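Why does a kettle sing?

Pilley Science Corner, for ages 7 to 10
by Khrystyna Nazarenko

Quick one this week. Kettles! Most kitchens have one. Fill it, heat it, wait. And then the noises start. First a hiss, then a rumble, then it goes quiet again just before it boils. Odd. 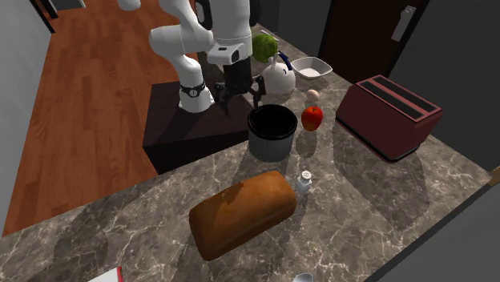 So what's going on in there? Bubbles. Tiny ones. The water at the bottom gets hot first and some of it turns into steam. Up goes the bubble. But the water higher up is still cooler, so the bubble gets squashed flat. Pop! Thousands of little pops, all at once, and thats your rumble.

When all the water is hot the bubbles stop getting squashed. They float right to the top and burst softly. Quieter noise, more of a bubbling.

What about the whistle? Only some kettles do that. Steam rushes out thorugh small holes in the spout, the air wobbles very fast, and your ears hear a note. Same sort of thing as blowing a tin whistle.

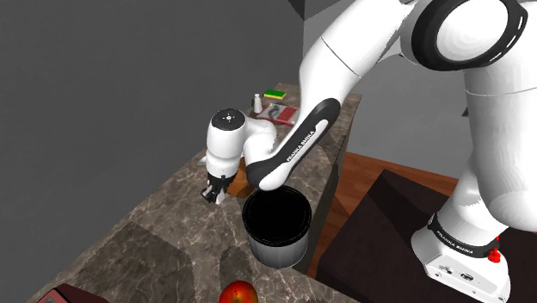

Try it (with a grown-up!)

Ask a grown-up to put 600 ml of cold water in the kettle and switch it on. Stand well back. Steam burns, so no touching and no leaning over.

Shut your eyes and listen for 30 seconds at a time. Write down each noise. Hiss? Rumble? Bubble?

Hryhorii Pasichnyk from Tirham wrote "like a lorry going past". Good one. Send us yours.

Next time: why ice cracks in squash.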